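News > Press & Media > Home and Living

17 Dec 2018

Grimano opens its second shop, in Stidley, and you're all invited

Hello from me, Vanderleia Fagundes, and from everyone at Grimano. We sell small things for small homes: bowls, mugs, desk fans, chargers, lamps, the odd doormat. Our first shop has been going in Drimville for eight years, and I'm over the moon to say the second one is opening its doors in Stidley, in the old Hudec shoe shop next to the post office.

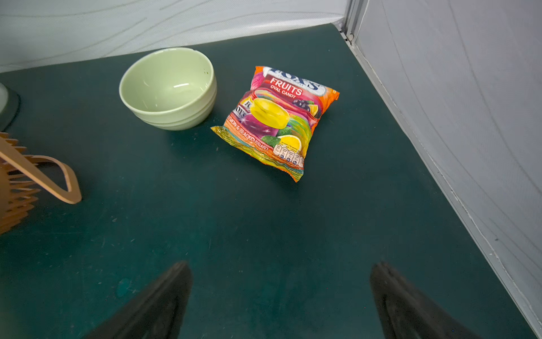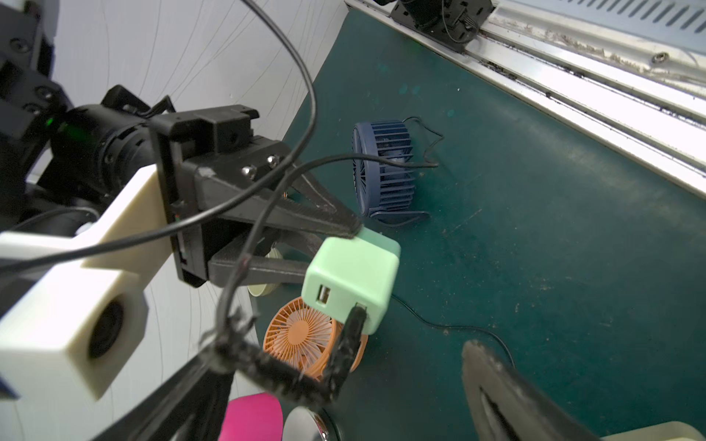
A pale green bowl, then a mint-green charger with two mini fans.

What's in the shop

Quite a lot, considering the size of it! The ground floor is kitchen and table, and up the stairs (mind the third one, it creaks) you'll find desk and bedroom bits. Malachy Nic Giolla has done all the buying, and he has a real soft spot for green this year, so expect plenty of it. Prices are the same as in Drimville and we've kept the loyalty cards the same too, so your stamps count in both places.

We've also brought over the mending shelf. If you bought a lamp from us and the switch has gone, bring it in with your receipt and Thodoris Alexiou will have a look at it for free. He's in Stidley two mornings a week, and the times are on a card in the window.

How we got here

I first looked round the Hudec building in September, in pouring rain, with a bucket on the landing. The surveyor was not keen. I was, and I'm afraid I'd picked the paint before I got back to the car. The roof has been seen to, the old shoe shelves have been sanded and put back up, and we kept the Hudec lettering over the back door as so many people asked us to.

The shop means four new jobs, all filled by people who live in the town. Vija Stankevičius is the manager. She ran our Drimville till for three years and knows the stock far better than I do.

"I've walked past that empty window on my way home for ages," says Vija. "Now I've got the keys and I keep checking they're still in my pocket."

Come and say hello

There's mulled apple juice and mince pies on opening morning, and Josué Bittencourt is bringing his accordion. Dogs are welcome downstairs. Parking is behind the library.

Press: if you'd like to visit before we open, or have a chat with me or Vija, ring the Drimville shop and ask for Vanderleia. I'm usually in the stockroom, so do let it ring.

Related news
Grimano loyalty cards: your questions
Drimville shop: Christmas opening hours
Meet the mending shelf
Last posting dates for gift orders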